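The Blue Ones First

I moved into the flat above the bakery in Clevport with 26 boxes and exactly one thing I cared about, and of course that was the box I couldn't find. It held my grandmother's little plastic pieces, the ones she used to let me sort on rainy afternoons while she talked on the phone with her sister in Tallholm. (She could talk for hours, that woman!)

Savita Maurya from downstairs found it under my coats. She'd come up with soup and stayed to help, and before I'd even hunted down a spoon she had the lid off and was grinning at me.

"Are these toys?" she asked.

"Sort of," I said. "It's a game. You do the blue ones first."
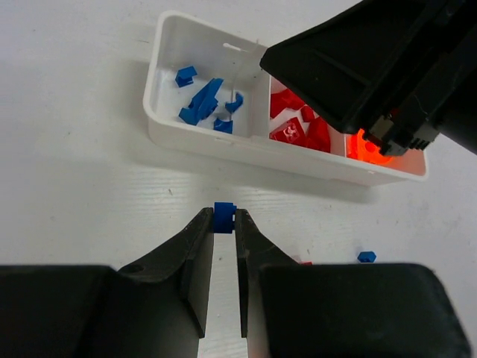
My grandmother had rules, you see. Blue first, then red, then orange, and no talking about money until the orange was done. If you dropped a red one in with the blues you had to tell a secret, and I told her every secret I had by the time I was 22. I'm pretty sure she bumped my elbow on purpose.

So we sat down, Savita and I, and let the soup go cold. She was fast and I was fussy. She wanted to know what the pieces came from, and I told her what I'd always been told, that Grandpa brought them home from the Bajpai works in a lunch pail, which may or may not be true.

Then a red piece landed with the blues. Hers, I swear!

She looked at it for a long while.

"I'm leaving in February," she said. "I haven't even told my mother yet."

I pushed the oranges over to her side and went to warm up the soup.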